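Werkstattbuch, 16. März 2022

Heute endlich mit der Blaureihe weitergemacht. Ich will ja bis Mai wissen, welches Blau auf Baumwolle so nah wie möglich an die alte Musterkarte von Dreßler herankommt (die Karte ist von 1909 und an den Rändern schon ziemlich mürbe, bitte nur mit sauberen Fingern anfassen!). Killian Deschamps hat mir dazu zwei Pulver hingestellt, Pluka und Honura, und steif und fest behauptet, man sähe keinen Unterschied. Sieht man doch!

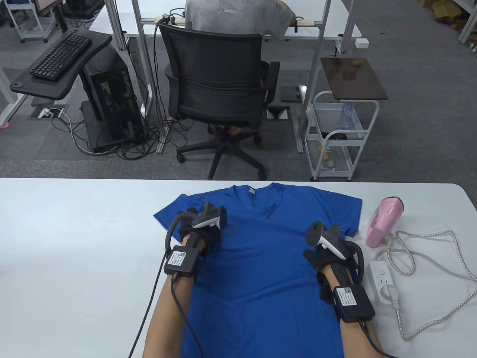 Blaues T-Shirt mit V-Ausschnitt, flach auf dem weißen Tisch

Angesetzt habe ich beide gleich, je 300 g trockener Stoff, 2 % Farbstoff, Salz in Portionen dazu. Beim Honura-Bad kam die Waage auf 302 g, das habe ich so gelassen, die zwei Gramm machen den Kohl nicht fett. Pluka zieht viel schneller auf und wird mir am Anfang fleckig – nächstes Mal das Salz später rein und mehr rühren. Honura ist träger, dafür schön gleichmäßig, nur im Kunstlicht kippt es mir ein bisschen ins Violette.

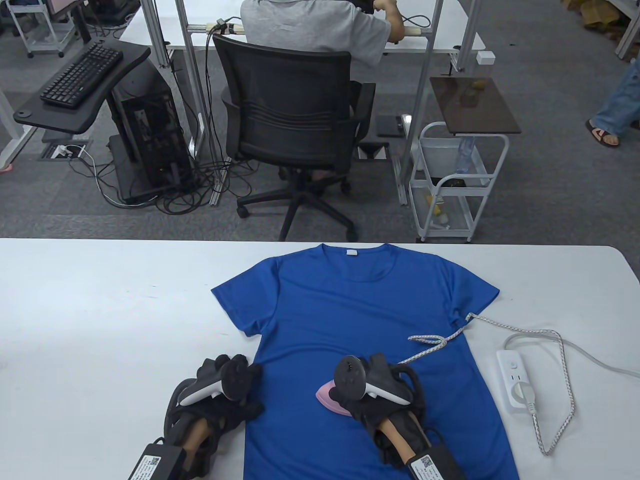
Beim Vergleichen mit der Karte stört mich immer wieder dasselbe, nämlich dass ich auf glattem Papier schaue und daneben auf Stoff. Jede Falte macht das Blau dunkler, als es ist. An dem königsblauen Shirt lässt sich das gut sehen, über der Brust ist es weich verknittert und am Saum sind auch ein paar Knicke drin. Also ab jetzt alles bügeln, bevor verglichen wird, und immer am Nordfenster, nie unter der Röhre. Die Streifen für Drilthorpe schneide ich erst danach zu. Killian, falls du das liest – das feine Salz ist alle, und der große Messbecher steht noch bei dir!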